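Workshop notebook
March 31, 2023

Big day on the booking tool for Favville! The sync bug is dead, or I'm calling it dead until Monday. Writing this up while it's fresh, because Heather Nepia takes over the calendar side next week and my notes from the winter are a mess.

Quick recap for Heather. Favville is the bike repair place with two locations, the main shop and the little one in Nudley. Customers book online, pick a location, get an email. Behind that we have the booking form, a shared calendar, and the job that copies one into the other. The copy job is where all the pain has been. Every so often a customer would book Nudley and turn up to find no record of it, and the main shop would have a mystery tune-up on its list with no bike attached.

I spent most of January blaming the form. Wrong! The form is fine and I owe it an apology. What was happening: if someone changed location after picking a time, the form sent the update as a second message, and the copy job read the two in whatever order they arrived. Most days they came in the right order. When the connection in Nudley got slow, they didn't. 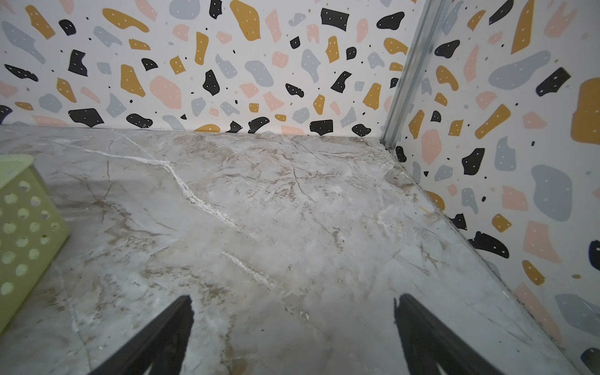 Back corner, marble top and terrazzo walls.

Rhys Grimshaw had the idea that cracked it. He said stop looking at the bookings that went wrong and look at the gap between the messages on the ones that went right. So I pulled the log, and there it was, gaps all over the place, some of them down to almost nothing. We'd been getting away with it by luck. I love this kind of bug, I really do, the kind where the whole thing makes sense in one second after weeks of none of it making sense.

Fix, for the record:
- each booking now carries a version number that goes up with every edit
- the copy job ignores anything older than what it already has
- if a version is missing it waits 60 seconds, then asks the form for the full booking again
- location is no longer its own message, it travels with the time

Ran the old bad cases through it this afternoon. There were 23 in the folder and all of them landed in the right shop. Then I ran them again backwards, and again shuffled, because I was having fun. Same result each time.
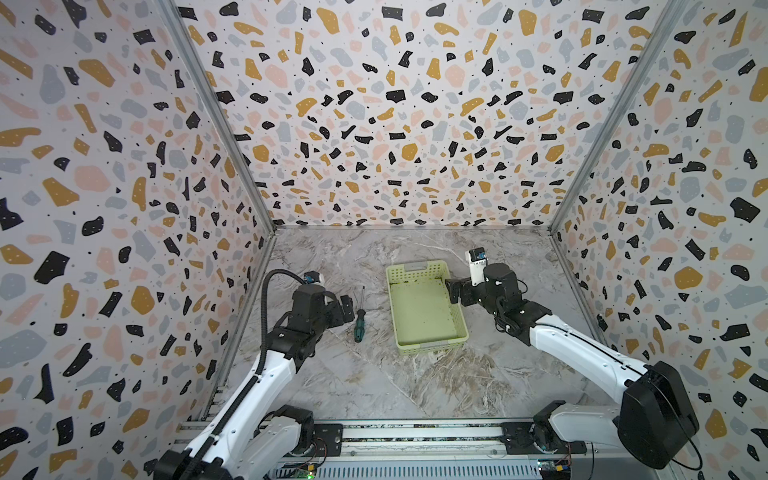 Both arms reaching in, green basket and screwdriver near the middle.

Other things from today, in no order:

The confirmation email still says "your apointment" with one p. It has said that since July. Fixed in the template, needs pushing. Please nobody tell the owner how long it was up.

Whitelaw (our name for the staging server, Heather, not a person) is running low on disk. I cleared the old image previews and that got us some room, but the nightly backups are keeping everything forever. Want to cut it to 9 days. Rhys thinks longer. Will argue about it over lunch.

Reminder texts: tried the new wording on my own phone. It's so much better short. The old one broke across two messages and put the address in the second, which is a pretty silly place for an address. New one is shop name, day, time, street, done. Still to do is the opt-out reply, which works on my phone and not on Rhys's. Different carrier maybe? Have not looked.

Search on the parts page - the owner asked whether it could cope with typos. I put in the fuzzy matching we built for Nirnivness and it took about 2 hours, most of that being me reading my own code and wondering what I meant. It now finds "derailer" and "deraileur" and a couple of spellings I made up out of meanness. It also finds derailleurs when you type "trailer", so the threshold needs to come down a bit. Loving it anyway. Typing rubbish into a box and having the right part pop up never gets old.

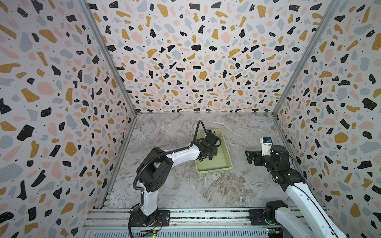

Wider view, basket near the center, metal rail along the bottom.

For next week:
- push the email template
- live switch of the copy job, early, before the shops open (Heather, do you want to drive? I'll sit next to you)
- keep the old job on hand but switched off, config is in the same folder with OLD on the end
- tune the parts search, try it with the real list of past searches and not only my rubbish
- opt-out reply, test on more phones
- ask Nudley if their connection is getting replaced or if that was just talk

One open question I keep going back and forth on. If a customer edits a booking while the mechanic has it open on the shop screen, who wins? Right now it's whoever saves last, and the mechanic's notes can vanish. The version number gives us a way to catch it, so we could show both and let the shop choose. Needs a small screen that doesn't exist yet. I sketched one on the back of the parts list, it's in the tray by the printer.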